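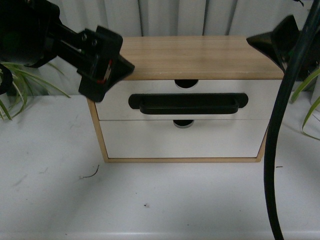

Two drawers, black handle on the upper one

SMALL DRAWERS, BIG RELIEF
Speaker notes, Biltesitz Library evening talks, 2 December 2024

Opening. Don't rush this bit. Say hello, wait for the chairs to stop scraping, then ask who has a drawer at home that won't shut. Hands always go up. Ask what's jamming it and let two or three people answer (last time it was a ladle, a ladle and a bicycle pump).

Then: I love a small cabinet! I really do. Two drawers that sit on a table top can do more for a messy home than a whole wall of shelves, and I want everyone to go home tonight and look at theirs again.

Start with the front. White drawers, a thin edging of pale wood, a wood top with lovely straight grain. Upper drawer has the long black handle. Lower drawer has only the half-round finger cutout. I'm very fond of that difference, and I'd like people to think about it. The drawer with the handle gets the things you reach for with your mind on something else: keys, pens, tape, the scissors, the charger. The drawer without gets the things you go looking for on purpose. Spare bulbs. Stamps. The instructions for the boiler.

If somebody asks about price: I saw a similar one at Charvát for 900 crowns and a second-hand one for 600, and I'd have been happy with either. Don't get drawn into shops, it eats the evening.

Next, where it stands. People put a cabinet down wherever there's a gap and then wonder why they never open the drawers. The drawer needs its own length of clear space in front, plus a bit for your elbow. Pull it out as far as you'd normally pull it, put your hand down flat where it stops, and keep that patch of table free for good. Mine had a fruit bowl living there for years and I moved that bowl every single morning – such a silly thing, and such a pleasure when I finally gave it a new home on the windowsill.

Plants are welcome as neighbours. A spider plant is a cheerful one, all those stripy leaves going everywhere, but give it room. You want to be able to open a drawer without combing through foliage, and you don't want to be watering over your paperwork.
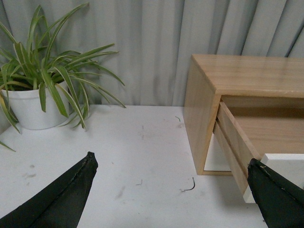 One listener in April wondered whether a plant next to the drawers wasn't just one more thing to dust round, and said she'd sooner have a third drawer. Fair point, and I've kept it in because it gets the room talking. My answer: a third drawer fills up within a fortnight. A plant gives you something nice to look at while you tidy the other two. (She didn't agree. Ask tonight's lot what they think.)

Now the sorting itself, which I call the Cloto method after the street I lived in when I worked it out. Do it aloud with the shoebox from my bag.

Tip everything out on a towel so nothing rolls.
Pick up one thing at a time. Say what it is. If you can't say what it is, it goes in the saucer.
Back in the upper drawer: only what you've used in the past seven days.
Lower drawer: what you'd be cross to lose.
The saucer stays out overnight so the rest of the household can claim things.

Pause here, people like to write it down.

A word on dividers. You don't need to buy any. Lids from margarine tubs, the bottom half of a tea box, a jam jar lid for drawing pins. Keep them low. Anything tall will catch on the way in and you'll be back with the ladle problem. The Alus group tried tall cups in theirs and we had pencils down the back of everything.

Then on to handles, my favourite part of the evening!
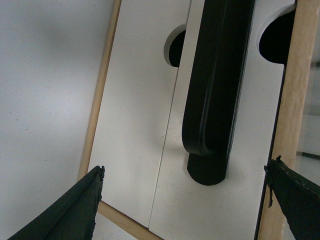 Long black handle and half-round cutouts, close up

A big rounded handle is kind to sore hands. You can hook two fingers behind it, or four, or tug it with a wrist if you're carrying a mug. Cutouts are neater and don't catch your sleeve, but you need a finger to curl. Anybody with stiff joints should try both before choosing, and if you've only got cutouts you can loop a bit of ribbon through a drilled hole. Looks nice as well.

White fronts smudge. Warm water, drop of washing-up liquid, cloth wrung out hard, then dry it straight away, especially along the seams and round the edge of a cutout. Pale wood gets the dry cloth only. I do mine while the kettle boils.

Questions. If it goes quiet, ask about the oddest thing anybody has found in a drawer. The spare key for the hall is under the tin in room 191, and the shoebox has to come home with me as it's got my good scissors in it.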